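Cold Storage
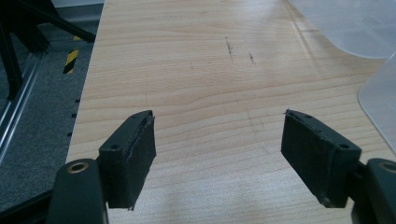

The table, February 20, 2019

Gunvor Vik had agreed to wait until noon, and at noon the other two were still arguing about the fee.

The question was simple enough. Irnura was a small coin with 70 people who cared about it and a few hundred who had forgotten they owned any. Since August the developers had wanted to move it to a new chain called Tarkau. To do that they needed three keys out of four. Gunvor held one. Sixten Kristiansen held one, and his brother Åsmund held another. The fourth had belonged to Cosimo Donati, who had stopped answering his messages.

"Twelve per cent is what Declercq charges," Sixten said. "They audit the code, they run the swap, they take 12 per cent. It's the same for everybody."

"It's the same for everybody who's in a hurry," said Åsmund.

Gunvor looked out at the car park. She had come by train with the key in her coat, on a strip of steel with the words punched into it. She had kept it in a biscuit tin for years. At one point it had been worth more than her flat, and then for a long time it had been worth less than the tin.

"Has anyone tried Cosimo's sister?" she asked.

"She hung up on me," Sixten said.

"What did you say to her?"

He didn't answer that. He turned his laptop round and showed them the forum. The thread about the move had reached page 14. Märta Rustad, who had written most of the wallet and been paid for none of it, had posted again overnight. She said she would go on running the old chain on her own machine if she had to, and anyone who wanted to stay could stay.

"She can't," said Sixten. "There'll be no exchange. Javeo drops us the minute the swap goes through."

"She knows that."

"Then what's it for?"

Åsmund got up and filled the kettle. He was the older one and had put in the money at the start, including most of Sixten's. They had not talked about that this morning. Gunvor thought they probably hadn't talked about it at Christmas either.

"I'll sign," Åsmund said, with his back to them. "I'm tired of it. Take the 12 per cent."

So that was two, and they both waited for her.

She thought of the biscuit tin, and of Märta's machine, which she had seen once, under a desk in a spare bedroom with a towel over it to keep the noise down. The coin had been worked out in that room one weekend. Cosimo had made soup.

"When does the offer run out?" she said.

"Five o'clock."

"Then I'm going to ring Märta first."

"She'll talk you out of it."

"She might," Gunvor said. She took her coat off the hook and felt for the strip of steel — it was still there — and went out to the stairs, where the signal was better. It rang for a long time. When Märta picked up there was a fan going behind her, quite loud.

"Is it done?" Märta said.

"No," said Gunvor. "Have you got 20 minutes?"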